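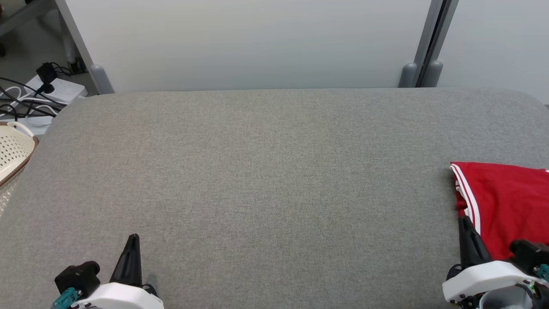 Friday, dye notebook, continued from the last page (the one with the coffee on it)

Madder vat 2 came out this morning and I am so pleased with it that I've already pinned a skein over my desk. It's a proper brick red, warm, with none of that pinkish thinness we kept getting in August. Leena walked past and asked whose wool it was, which I take as the highest praise available in this building.

Recipe as run, so I don't have to reconstruct it from sticky notes again:

Wool, 500 g, the two-ply from Salminen, scoured Wednesday evening and left to soak overnight
Alum at 12 percent, cream of tartar at 5 percent, both on dry weight of fiber
Madder root, chopped, 500 g, so one to one
Chalk, one level teaspoon to the pot
Tap water, Hurkavville supply, straight from the cold tap

Mordant bath up to a bare simmer over an hour, held an hour, left in the pot to cool with the lid on. Roots soaked separately in the big enamel pan. I poured off the first soak water after twenty minutes because it was so yellow, and kept it in a jar for later. Then the roots went into the dye pot in a tied cotton bag with the wool loose around it.

Temperature is the big thing this time. Samina has been telling me since spring that I cook madder too hot, and she's right! I had the probe in the whole way and kept it under 150 F for the first two hours. At the very end I let one mini-skein go up to 190 in a separate saucepan, with liquor from the same pot, just to see. It went brown. A nice brown, like a good shoe, but brown. The two are tied together on the sample board now and you could teach the whole lesson with that pair.

Also the bag. Last time the roots were loose and Lauri spent an evening picking bits out of the yarn with tweezers (sorry, Lauri). With the bag it rinsed clean in four changes. The price is that color moves out of the bag slowly, so you do need to squeeze it against the side of the pot with a spoon now and then. I did it every quarter of an hour and there's still some unevenness near the ties. I'd tie the skeins more loosely next time, figure eights in three places, and use the thick cotton string. The thin stuff bites.

Exhaust baths: I put 262 g of the fine singles into what was left, overnight, no extra heat. Salmon orange. Very pretty. Then a third bath on silk scraps, which gave a pale peach I can't see anyone wanting, though Irja took two pieces away in her pocket so what do I know.

pH notes. Strips said 7 at the start, a bit over 7 after the chalk. Beryl's old card from the Hinisura workshop says to use more chalk than I did and she gets a deeper, bluer red on that card than anything we've made here. Her water may be harder than ours. I want to try a run with two teaspoons and one with three, small pots, same wool, same day. If it's the chalk we'll see it at once.

Iron dip on one skein: a pinch of ferrous sulfate in a bucket of warm water, wool in for a slow count of sixty, out, rinse. It went to a dull plum and I gasped out loud. It keeps darkening in the rinse, so pull it early. Separate bucket, separate spoon, and please please do not put the iron spoon back in the drawer with the others. There is a speckled skein from last month that shows exactly what happens. I've tied red tape round the handle.

Lightfastness: the August strips came down from the south window today. Madder on alum has hardly shifted, I had to hold it beside the covered half and squint. Madder with iron, no change I can find. The weld is a little paler but still a cheerful yellow. The beet one that Lauri insisted on is now the color of a paper bag. He has accepted this with dignity and is asking about avocado pits.

Rub test on this morning's batch, once dry: ten strokes on white cotton, dry, nothing. Ten strokes damp, a faint pink smear. I'll wash the lot again with the neutral soap and retest on Monday before any of it goes near the looms. The Hokano blanket has white stripes in it and I'm not going through that again.

Speaking of the blanket: the warp needs 112 ends of red per repeat, and I worked it out on the back of an envelope that we can't get the whole thing from one pot. So either we dye in two matched pots and alternate skeins, or we borrow the big kettle from Irja's brother. I would love the kettle. One bath, one color, everybody swimming around together. Irja to ask. Leena thinks alternating would give a livelier surface anyway and has offered to weave a sample each way, so we might do both and argue about it afterward over cake.

Stock: madder is down to the last half sack. Alum fine. Cream of tartar, one jar, and someone has been baking with it, I have suspicions. pH strips nearly out. We need a second probe thermometer, mine steams up and I have to read it with my sleeve.

The yellow soak water, by the way! I threw a bit of mordanted wool into the jar on the windowsill and forgot it for the day. It's come up a soft apricot gold, quite unlike the exhaust colors. Well worth a proper try with a whole skein. Don't tip it away, the jar is labeled MADDER FIRST SOAK and it isn't tea.

To do
Two and three teaspoon chalk tests, with a no-chalk control
Rewash and rub test vat 2
New strips up in the south window, half covered, with the date written on the card this time
Ask Beryl what her water is like, and whether she remembers how long she soaked the roots
Samina wants a skein of the plum for her mother's cardigan, wind it off before it disappears
Spent roots are drying on the rack by the back door, leave them, I want to see if they've got anything left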